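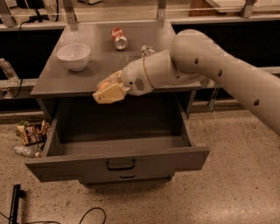 CIENCIA EN CASA

¿De verdad existe la regla de los cinco segundos?

Seguro que la has oído: si se te cae una galleta y la recoges antes de 5 segundos, te la puedes comer. Suena muy bien. Demasiado bien, diría yo. ¿Quién le ha dado un reloj a las bacterias?

Las bacterias son seres vivos tan pequeños que hace falta un microscopio para verlas. No corren ni saltan hacia la comida. Ya están en el suelo, y cuando la galleta cae encima, algunas se pegan al momento.

Entonces, ¿el tiempo da igual? Tampoco. Cuanto más rato pasa, más bacterias pueden subirse. Pero importa mucho lo que se cae: una rodaja de sandía, que está mojada, recoge bastantes más que una galleta seca – aunque la levantes a toda velocidad.

También hay quien dice que basta con soplar. Prueba a soplar la harina pegada a una manzana mojada y mira cuánta se queda. Pues las bacterias son mucho más pequeñas que la harina.

Ruth Whiteley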